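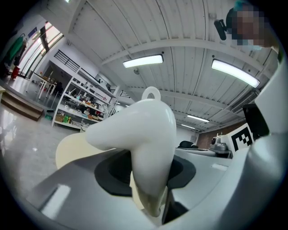 White curved finger above the gray housing

To: Daltier Building Tenants List
Date: 2018-11-26
Subject: Re: Winter parking, Garba Street lot

Tenants are advised that the Garba Street lot will close for resurfacing in December. Permits for the 139 spaces will be honored at the Cudar garage.

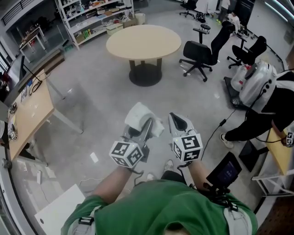
Permit Exchange

Please bring your current permit to the Kokel Property office, Room 36. The replacement fee is $50.

Quoted message:
> Our office holds six permits for the Garba Street lot.
> Will these remain valid during the work, and is
> overnight parking allowed?

Overnight parking is not permitted at Cudar.

Daltier Building Management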